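Hollum : le chapitre 3 sort en avril !

pixelmouette
Jeu 9 janvier
Ça y est, Nambiar a lâché la date pendant son direct : le troisième chapitre de Hollum arrive en avril, avec 26 fins possibles — vingt-six ! J'ai relancé ma partie dans la foulée, je veux que Markberg me déteste pour de bon cette fois.

tonton_manette
26 fins, mouais. Au chapitre 2 on nous en promettait 20 et la moitié se jouait à une réplique près.

pixelmouette
Pas d'accord ! Si tu laisses brûler le moulin, toute la fin change, le dialogue sur le pont compris. Tu l'as refait combien de fois ?

tonton_manette
Une seule. À 30 euros la saison j'ai le droit de râler.

Fidov
Je suis entre vous deux. L'écriture est superbe, par contre les sauvegardes... Vous savez si on pourra importer celles du 1 ?

pixelmouette
Oui, confirmé ! Je viens de finir mon récap des choix, 3 000 mots (je sais, je sais), je le colle ce soir. J'ajoute mes images au message :

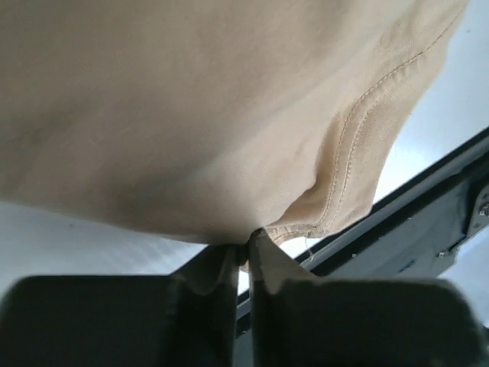
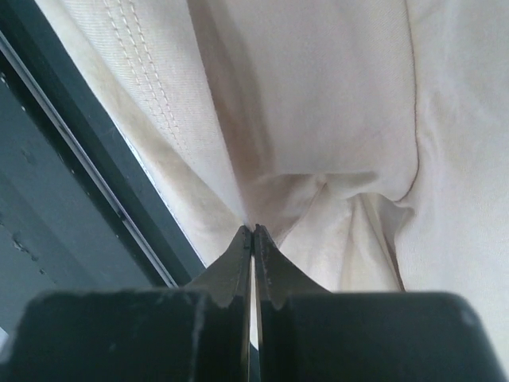

Les deux dernières sont en plan large :
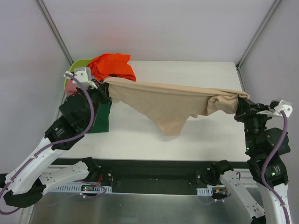
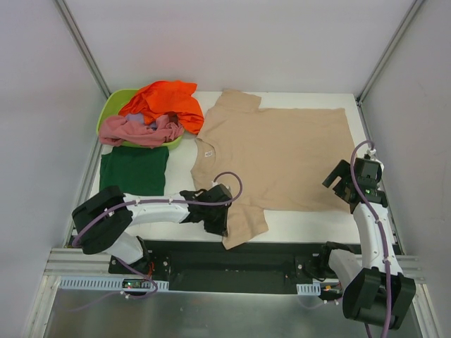
Et pour l'import, gardez bien le même profil, sinon le jeu tire vos choix au hasard — j'ai perdu ma barque comme ça.

tonton_manette
Bon, je refais le moulin ce week-end. Mais je râle quand même.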